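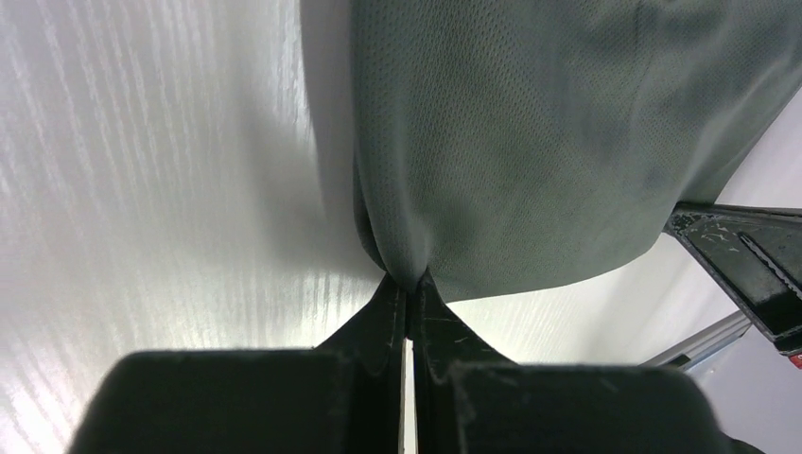 Mesh fabric with rows of fine holes.

Sports mesh is a light cloth used for shirts, shorts and the linings of jackets. It is usually knitted from polyester yarn, and the small holes are formed by the knitting itself. They let air reach the skin and let moisture leave it. Cotton clothing was common in most sports before, but it becomes heavy with sweat and it dries slowly.

In the town of Strachan, mesh has been produced since the opening of the Felell mill. The mill employed over 200 people in its best years and had two knitting halls, of which the older is still in operation. A second producer, Lastmont, makes only lining mesh and sells it mainly to shoe workshops in Ukham.

Care of the cloth is simple. It is washed in cool water, without fabric softener, because the softener leaves a film on the yarn. Strong heat can make the fibers shiny or stiff. Folded storage does no harm to it, although heavy knits should not be hung for a long time.

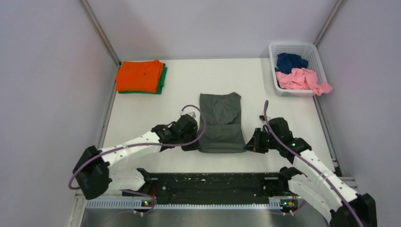

Hạnh Đào has objected that the advice on softener is too strict, and that one wash with it changes very little; in her opinion the damage comes from repeated use during a whole season.

Snagging is the more usual reason why a mesh garment is thrown away. Hook-and-loop tape, rough walls and jewelry can pull a yarn out of the knit.
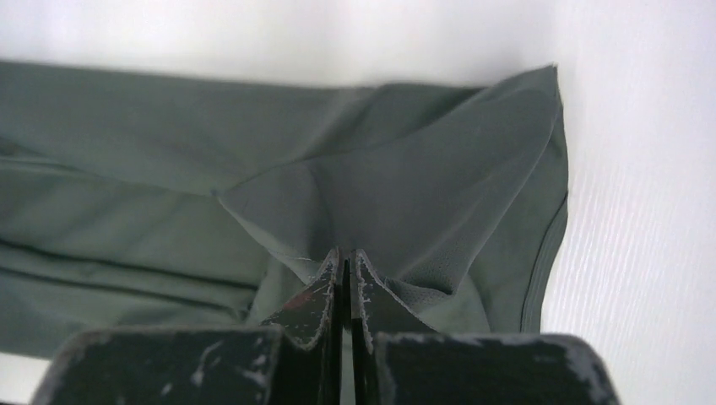 A pulled yarn should not be cut. It can be worked back with a blunt needle, from the wrong side of the cloth, and then the area is stretched gently in both directions.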